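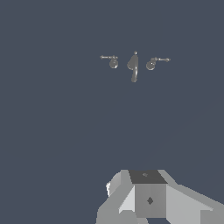

August 2, 2019

Records lab, bench 2. Present: me, Danica Radulović, Jamie Penrose (afternoon only).

Bidov adoption register, continued. Volume covers the years when the Bidov maternity home was placing infants through the district court. Howard Entwistle's office wants a readable transcript and a statement on which entries were altered after first writing. They do not want an opinion on who altered them or why. Keep that out of the notes as well, please. These pages can be requested by either side.

Condition on arrival was unchanged from February. Spine split at the third gathering, old glue brittle, two leaves detached but present. No new loss. Housed in the gray box, weights off.

Worked through leaves 31 to 46, 16 in all. Order of work per leaf: raking light both directions, UV, then infrared at the long filter. Notes by hand, typed up after lunch.

Results so far:

Most of the leaves are in one ink, brown-black, fades out under the long filter as iron gall should. Same hand throughout, slanting, with the open lowercase a that Danica has been using as her marker.

Leaf 34, recto. Mother's surname overwritten. The top layer stays dark in infrared, so a carbon ink or something like it. The first writing is partly legible under UV: initial B, then four or five letters, then what Danica reads as "ari". I read "avi". Left as unresolved in the transcript with both readings given. Needs a second session at a lower angle.

Leaf 38, verso. Date of birth scraped and rewritten. Fiber disturbance is obvious in raking light. The scraped figure cannot be recovered with what we have. Recorded as "altered, original not recovered".

Leaf 41, recto. The "stillborn" remark in the right column is in the dark ink. The rest of that line is in the brown. No scraping. All I can say is that the remark was written with a different ink from the line it belongs to. It could have been added the same afternoon by a second clerk. Entwistle's draft summary calls this entry "falsified", and that word has to go. Sent him a note.

Leaf 44. Nothing. The stain across the lower half is water and does not touch the text.

Running total for the volume is 49 entries transcribed and checked by a second reader. 4 of those carry an alteration of some kind. The other readings are good except where flagged.

Problem with the index. The court's copy, which came from the Puston archive as scans, numbers the entries by order of court filing. The register numbers them by order of birth. Jamie had matched the two by number and got a dozen families crossed before noticing. He has gone back to matching on baptismal name plus parish. Slow but it holds. Anyone using the spreadsheet dated before today should throw it out. The new one has a column headed "matched on" and the old one does not.

Watkins lamp drifted again after an hour on. Exposure had to be raised between leaves 39 and 40, so do not compare brightness across that break. Reference strip is in every capture and can be used to correct. Spare tube ordered.

Arne Buschmann phoned from Bullari. The parish book there does exist and the priest will allow it to be photographed on site, no removal. If the baptism column is filled in for the same period it would give us an independent check on leaf 38. He wants a list of names. I told him we can send entry numbers and dates but no names until Entwistle has consent from the claimants in writing. Arne was not happy with that. Declan Inskip to confirm the wording of the consent form.

To do:
Leaf 34 again, low angle, both readers, separate notes before comparing.
Rename the capture folders to match the new index.
Ask the Puston archive whether the filing stamps on the scans are in color on the originals. Ours are grayscale and the stamp sits right on top of the signature in several places.
Detached leaves stay in their own folder until the conservator has seen the spine. Do not tuck them back in.

Box returned to the safe at 5:40, signed out by D.R.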